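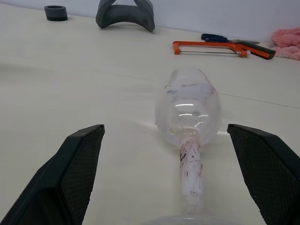 Wrist view, stemmed glass on its side between the open fingers.

Gruna cell – setup and upkeep notes

Applies to the two-arm table cell and to the recordings kept under Rosser. Written by Zsolt Pintér, last revised 6 January 2021. The older notes from October are out of date on gripper pads and should be deleted if you still have a copy.

Contents of the set

There are 407 episodes in the current release. Of these, 295 are complete and 78 were stopped by the operator. The rest have a missing wrist stream and are listed in missing.txt. Each episode has one head view, the wrist views and a joint log. Times in the joint log are in milliseconds from the start of the episode.

Before a session

1. Power the arms from the switch on the left, then wait for both to report ready.
2. Home the left arm first. The right arm's home path crosses the middle of the table.
3. Open both grippers fully and write down the reported opening. If the two values differ by more than 2 mm, run grip_zero again.
4. Check the cables at each gripper. They need enough slack for a full wrist turn and must not hang where the forearm can trap them.
5. Save one still from every camera before anything is moved. 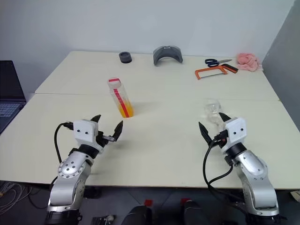
Step 5 matters most after someone has worked on the cell. Episode 1443 in the old numbering was thrown out over a wrist camera that had been put back a few degrees off, and the stills would have shown it. Compare the new head still with the one in ref/ and look at the panel seam first – it is the easiest line to check.

Gripper pads

The finger pads have a fine grid on the inner face. Brush them out with a dry nylon brush. No solvent. Ragged pad edges are fine for bottles and tools but put them down in the log, as clear objects are where a worn pad shows up first. Replace pads in pairs and run grip_zero afterward.

Known problems

- Clear glass is hard to find in the head view. Use the wrist view for labels.
- Left arm sometimes drops its first command after a restart. Send it twice.
- Episodes with the Sutness controller use the old joint order. convert.py handles this, but only with the --old flag.
- Ellosura firmware has not been tested with this cell.

Contact: Zsolt Pintér, Gruna | © 2021 Gruna | Back to top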